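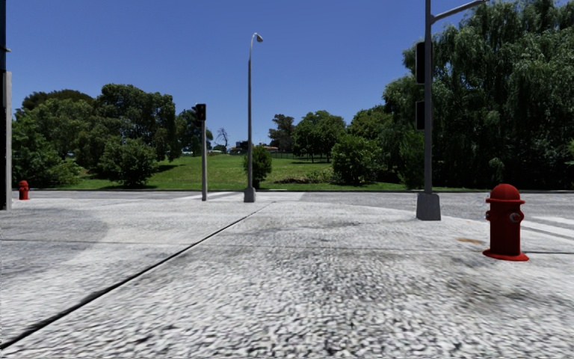 Lulteo simulator, corner with two hydrants, robot's forward view.

Sidewalk Stop Fault: Frequently Asked Questions
Last updated 27/05/2022

What went wrong?
In February, Ragab delivery robots running in the Lulteo simulator began stopping on open sidewalk and staying there. The planner reported an obstacle ahead, but the path was free. We logged 451 of these stops before the cause was found.

What caused it?
The ground filter in release 52 treated dark marks on concrete as raised objects. Stains, joints and cracks could all set it off. Once the stop was latched, the robot waited for the object to move.

Which maps are affected?
Both city maps, Lelside and Vestudside. Indoor maps use a different filter and are not affected.

Is a false stop a safety problem?
Yes. A robot that stops at the curb can block a ramp, and one that stops partway over a crosswalk is in the path of traffic. We rate this fault as serious.

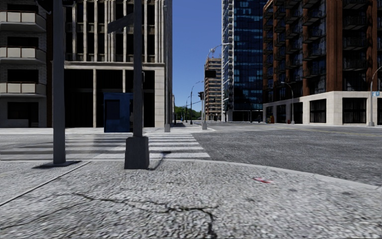
Cracked sidewalk near the crosswalk, with pole shadows on the concrete.

Do shadows trigger the fault too?
Sometimes. Long shadows with a hard edge did it most often. Set the sun to overcast if you need to tell the two cases apart.

Can I just turn the ground filter off?
No. Without it the robot may fail to stop for low objects such as curbs and pole bases.

How do I clear a latched stop?
Pause the run, open the planner panel and choose Release Hold. If the stop comes back 3 times at the same spot, end the run and send us the log.

Is there a fix?
Install the current patch, then rerun your saved routes. The planner now drops a latched stop after 30 seconds if the depth reading shows flat ground.

Do I need to recalibrate?
No. Camera settings are not changed by the patch.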